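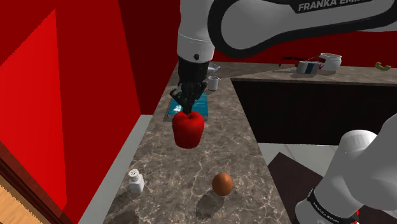

Where do stored airliners go after the paint comes off?

Posted by Jomaron, July 18, 2024
I've been trying to trace an old cargo jet I used to watch from the fence at Endside. She was parked there until February, all white, no titles, engines bagged. Then one morning she was gone! The last hours I have for her are from a logbook scan, and the line number is 214 (I think, the scan is awful). Does anybody know how to follow one once the registration gets canceled?

Sasaki
Forget the registration and go by the serial number, that never changes. The canceled entry usually says where she was exported to, so start there.
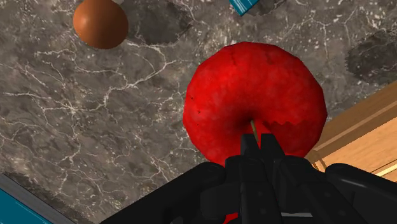
Then try the spotter logs for that country, going back month by month. I found one of mine that way after 52 pages of somebody's notes, and she'd had two new owners by then. Also check whether the engines went separately, they often do.

Wadik
probably scrapped, sorry. they did 40 at our field and you don't hear a thing till the tail's off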